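4.2 What people count as "put away"

I went into this part of the study thinking the cups would be the boring bit. We'd asked 138 people in Pondale to tell us how they tidy a small shelf at home, and most of the talk in the Plamham interviews was about big stuff - laundry, shoes, the good pots. But when I sat down in May and read back through all 438 diary entries, drinking things kept turning up, and they nearly always turned up with a cloth nearby. A cup and a cloth is a very ordinary pair, and I'd more or less skipped over it in our first paper (Meng and Ulleo were the two coding schemes we used there, and neither has a slot for it).

Glasses with a pattern cut or pressed into them got talked about differently from plain ones. People said they liked to hold them up and look down into them, and a few admitted that they'd stop tidying to do it (I do this too, so no judgement from me!).
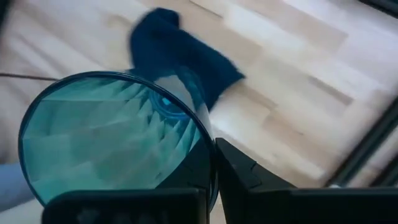

Colour came up a lot as well. Our diary keepers would write "the blue one" or "the greeny one" and hardly ever mention size or what the thing was made of, which made my job as a coder a bit of a headache. In the end Mélanie Campbell and I agreed on three labels for where a cup lives: on the shelf, under the shelf, and out. "Out" covers the floor, the arm of the couch and anywhere else you'd kick it over.

Under the shelf was the label we argued over most. I'd always thought of a low shelf on legs as a place to put things on top of, but roughly half the diary keepers who owned one used the space beneath it instead, and they were quite firm that a cup down there was away. A folded cloth in the same spot was trickier. Some called it away and some called it "waiting", a word I've kept as its own code (see Figure 6).

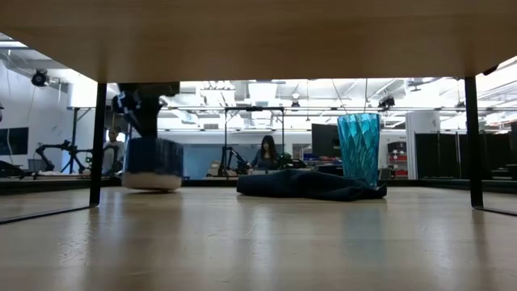
Figure 6. A teal tumbler, a dark blue cup-like container and a folded navy cloth beneath a wooden shelf board on black metal legs.

Mélanie's view is that the fold matters more than the place. A cloth that's been folded, even badly, reads to her as finished with, and she coded it that way right through the first pass. I leaned towards the place. We disagreed on enough entries that we went over the whole lot again together, and on the second pass we coded fold and place separately. I'd do it that way from the start next time. The separate counts are in the next section, along with the entries we still couldn't settle.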